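Abernathy Manipulation Cell: Setup and Upkeep of the Simulated Model
Student Project Report
Submitted by Kanini Mbwambo and In-ho So
Project supervisor: Roel Verschueren
12 January 2023

1. Purpose

The Abernathy cell is a single robot arm with a two-finger gripper, used in the Lorstead laboratory for pick-and-place exercises. Since September, each student group has been required to test its programs on a simulated model of the cell before requesting time on the machine. This report records how the model was set up, how it is kept in agreement with the real cell, and which faults were corrected during the project.

2. Initial Setup

The arm and gripper were loaded from the geometry files kept by Myung-ja Shim. The table was added as a fixed body with a pale wood texture. Contact between the fingers and the table was switched on only after the home position had been confirmed, as an earlier attempt had started with the gripper inside the table and the arm had been thrown out of range.

The simulation step rate was set to 1000 steps per second. At 200 steps per second the fingers passed slightly into the surface on contact, and the reported grip force was not usable.

3. Faults Corrected

Of the 69 test runs in the project log, 8 ended in an unplanned stop. Most were traced to a finger offset entered in the wrong unit. The offset was corrected in the Zerutness configuration file and the affected runs were repeated. The remaining stops were caused by a joint limit that did not match the value on the real arm.

4. Gripper Check After a Change

The following steps are carried out whenever the geometry or the configuration file has been changed.

Step 1. Load the saved home position and pause the simulation.

Step 2. Compare the finger offset with the value in the cell logbook.

Step 3. Bring the gripper into close view over the table. Confirm that the cutout in the black finger component is open and that the wood grain shows through it. A filled cutout indicates that the simplified collision shape has been loaded in place of the visual one.

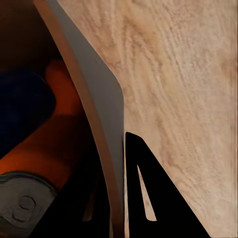 Step 4. Resume the simulation, open and close the fingers once, and enter the result in the logbook with the initials of the person responsible.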